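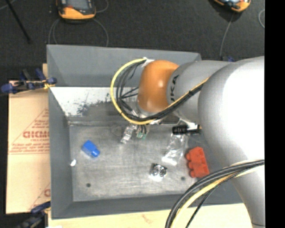 Lasst die Leute doch wieder ans Telefon gehen

Letzten Dezember wollte ich einen Stuhl reklamieren. Keinen besonderen Stuhl, so ein Klappding von Vudutix, bei dem sich nach ein paar Abendessen eine Niete verabschiedet hatte. Ich hätte bloß eine neue Niete gebraucht! Also habe ich angerufen, so wie ich das von meinen Eltern kenne: Nummer raussuchen, Kaffee daneben, durchklingeln lassen.

Die Nummer gab es sogar. Dahinter kam Musik, dann eine Stimme, dann noch mal Musik (eine Art Panflöte mit Schlagzeug, ich bekomme sie bis heute nicht aus dem Kopf). Nach 40 Minuten flog ich aus der Leitung. Beim zweiten Versuch waren es wieder 40 Minuten, und danach verwies mich die Stimme auf das Kontaktformular. Das Formular wollte eine Kundennummer. Die Kundennummer stand auf der Rechnung, und die Rechnung lag in einem Kundenkonto, für das ich, na klar, die Kundennummer brauchte.

Jetzt kann man sagen: Erste-Welt-Problem, kauf dir einen neuen Stuhl. Mache ich aber nicht, ich bin stur. Und ich glaube, dass mit dem Telefon gerade etwas verschwindet, das wir erst vermissen werden, wenn es ganz weg ist.

Wer anruft, hat ja meistens ein Problem, das in kein Auswahlmenü passt. Meine Tante zum Beispiel. Die ist über 90, geistig fit wie ein Turnschuh, und sollte ihren Stromanbieter Emever wegen eines Zählerwechsels "bequem per App" kontaktieren. Sie hat ein Tastentelefon mit Kabel. Am Ende saß ich bei ihr auf dem Sofa und tippte ihren Geburtsnamen in mein eigenes Handy, während sie danebensaß und sich schämte. Das hat mich richtig wütend gemacht! Die Frau hat ihr Leben lang ihre Rechnungen pünktlich bezahlt und soll sich jetzt vorkommen wie ein Bittsteller.

Mein Freund Seidu Abugri sieht das anders. Er hat früher selbst im Callcenter gearbeitet und erzählt von 80 Gesprächen am Tag, von Leuten, die brüllen, und von einer Toilettenpause, die man anmelden musste. Für ihn ist jedes Formular ein Mensch weniger, der sich anschreien lassen muss. Da ist was dran, ich gebe es ungern zu. Wir haben einen ganzen Abend darüber gestritten und sind uns nur beim Nachtisch einig geworden.

Trotzdem: Dass die Arbeit schlecht war, heißt für mich, dass man sie besser machen muss. Mehr Leute, mehr Zeit pro Gespräch, anständiges Geld, und auflegen dürfen, wenn einer pöbelt. Bei Clevine, dem kleinen Fahrradladen bei mir um die Ecke, geht morgens zwischen neun und zehn jemand ran. Eine Stunde, mehr schaffen sie nicht. Mir reicht das völlig! Ich weiß, wann ich anrufen kann, und dann redet da ein Mensch, der weiß, was eine Schaltung ist.

So etwas würde ich mir auch von den Großen wünschen. Eine feste Stunde am Tag, eine Nummer, die gut sichtbar auf der Startseite steht, und bitte keine Panflöte. Der Stuhl lehnt übrigens immer noch im Flur, mit Draht geflickt, und Besuch setze ich lieber woandershin.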